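About us

Sastetti is a small storage and packing firm in Undham. We look after other people's boxes, trays, spare parts and odd stock, and we send them out again when asked. If you were hoping for a page about our passion for logistics, we haven't got one. We doubt anyone has ever chosen a storeroom for its passion.

We started with 8 customers and one room. There is more shelving now, and most of it is the plain metal sort you can move when the job changes. We were sold a clever labelling system in our second year and went back to small stickers within the month. We have been offered several cleverer ones and remain unconvinced.

What we do

Small parts are kept on open shelves where they can be seen. Larger goods stay in the cardboard box they came in, provided the box is sound. We know the fashion is to repack everything into matching crates. We tried it with the Tufa account and all it gave us was a bill for crates.

Mixed orders are put together in trays before they are boxed. A tray might hold a carton, a shoe insole and a bag of screws, and the person checking it compares it with the order sheet, twice. Some firms say they never make mistakes. We had 178 lines to correct at our August stock check, and we told the customers concerned which ones were theirs.

What we don't do

We don't store food, paint or anything alive. We don't promise same-day dispatch, having seen what other people mean by it. We won't call a shelf a "solution".

Where we are

The storeroom is on the Clalach side of town, behind the tile shop. We hold over 600 items for regular customers and there is still floor to spare. Come and look before you sign anything. Most brochures in this trade show somebody else's warehouse, and we would be suspicious of ours too.

Page last changed Dec 20, 2019

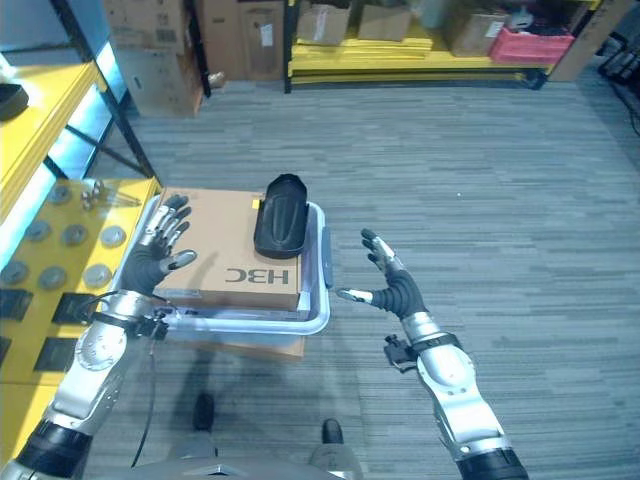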